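Handheld gripper: looking after the jaws
Notes for session 4, written up by Lenka Brabec

Last week Rostislav took us through the wiring, so now we get to my favourite bit, the part that touches things! Almost every odd grasp I've chased on these tools started at the jaws, and almost all of them were fixed in a few minutes with a cloth and a small screwdriver.

Start with the pads. Wipe the rubber with a barely damp cloth, let it dry, then press your thumbnail into it near the tip and again near the root. It should spring back the same in both places (old rubber goes glassy at the tip first, and you can feel it straight away). Then the rivets: hold one finger still and try to rock it sideways. Any click means it goes to Svetozar's bench before it goes anywhere else.

Now close the jaws slowly on a strip of paper and pull. Do it 21 times and write down every slip. Tedious, yes, but you get a lovely feel for the tool, and a lopsided pad shows up well before the end. 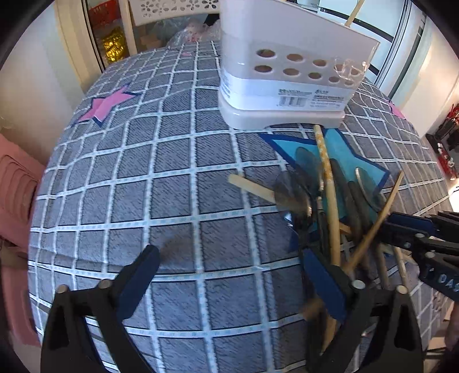
How often should the pads be changed?
Change them when the rubber stays dented or the paper strip slips, whatever the logbook says. Our longest-lived pair reached 941 closures and the shortest came off after 17, so hours of use are a poor guide.

Thin sticks are a wonderful final check and I'd do them every time. They roll, they cross over each other, and a jaw that is slightly out of line will pinch one end and let the other swing. Try picking one from a loose pile, then one lying flat on cloth.

For next time: bring your slip counts, and read Bednárik's sheet on aligning the fingers. Spare pads are in the Dralten drawer. Please sign for them!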